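I caught up with the captain of the Ballthorpe robotics club over a very loud kettle, and we got on to grippers straight away. "We've got 90 minutes a session and we spend most of it on fingers," she told me, laughing. Their project is called Trundis, and it's up to version 9!
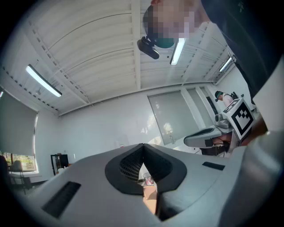 Picking things up is harder than it sounds, she says, and the club has gone through 3 sorts of padding this term (foam was a disaster). She's very keen on black mesh fingers like these, the kind that meet at the top and spread apart lower down. "Solid ones just shove a cup away from you. I want a bit of give."

What about the July competition? "Terrified," she said, "but we'll be there." Then the kettle clicked off and she went to find the biscuits.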